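A Place for Every Parcel: Receiving and Sorting in a Shared Residence

Facilities Bulletin, February

Akdale House is the smaller of two residences operated by the Doucette Housing Office. It accommodates 65 residents in shared and single rooms, most of whom stay for one academic year. In this installment of the Bulletin's series on daily life in the residences, we spoke with the house manager about a subject that takes up a good part of each week: the boxes, bottles and packets that come into the rooms, and what becomes of them.

The manager has held the position for six years. Over that period, the number of deliveries has grown steadily. The front desk logged 3,660 items last year, ranging from padded envelopes to insulated food containers.

"When I started, a parcel was an event," the manager said. "A resident would come down, sign for it, and open it right at the desk. Now people carry up three at a time, and the opening is done in the room, on whatever surface is free."

That surface is usually the table. Each room is furnished with a bed, a wardrobe and one table, and the table is expected to serve for study, meals and storage. Residents provide their own tablecloths. The office encourages the practice, as a cloth protects the top from scratches and is easily washed.

"I can tell a great deal from a table," the manager said. "A patterned cloth, a pump bottle, some papers, a few packets still in their wrapping. It is a very ordinary arrangement. The difficulty begins when a box comes in and sits in the middle of it for two weeks."

Styrofoam boxes receive particular attention in the house guidelines. They are light and clean, and residents are reluctant to part with them. The manager does not object to a resident keeping one, provided it has a purpose.

"We ask people to open the box fully, take the lid off, and look at what they have," the manager explained. "If it is going to hold something, it should be wiped out and given a place. If it is not, it goes to the collection point on the ground floor with its lid."
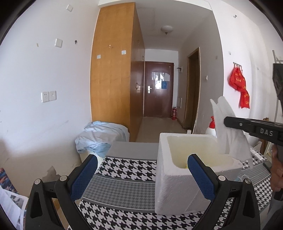
Clearing the table

The guidelines recommend a fixed order of work. Papers are gathered first and sorted into those to be kept and those to be recycled. Small packaged items follow, and bottles and jars are moved to the back of the table, where they are less likely to be knocked over. Boxes are dealt with last.

According to the manager, the whole task should take no more than 20 minutes. "People imagine that tidying a room is an afternoon's work," the manager said. "In a room of this size it is one table, one bed and one wardrobe. Strip the bed or make it, close the wardrobe, clear the table. That is the room."

Storage and repairs

Wardrobes remain the principal storage in every room. Residents at Akdale are asked to keep the upper shelf for light items, including empty boxes, and the floor of the wardrobe for shoes and bags. Additional shelving supplied by Cemlow has been fitted in 18 rooms, and the office intends to extend the work to the remaining rooms as funds allow.

Walls are inspected at the same time as the furniture. The manager acknowledged that scuffed and peeling paint is the most frequent entry in the repair book. "Beds get pushed against walls, and bags get dragged along them," the manager said. "We repaint in the summer, when the rooms are free. During the year we touch up only what needs it."

Asked what advice the house would offer to new residents, the manager returned to the matter of deliveries. "Open it the day it comes. Decide about the box the same evening. I would put that on the wall if I were allowed one more notice."

Residents may leave clean styrofoam at the Akdale collection point until 8 p.m. The next installment in this series will look at the shared kitchens at Bidia House.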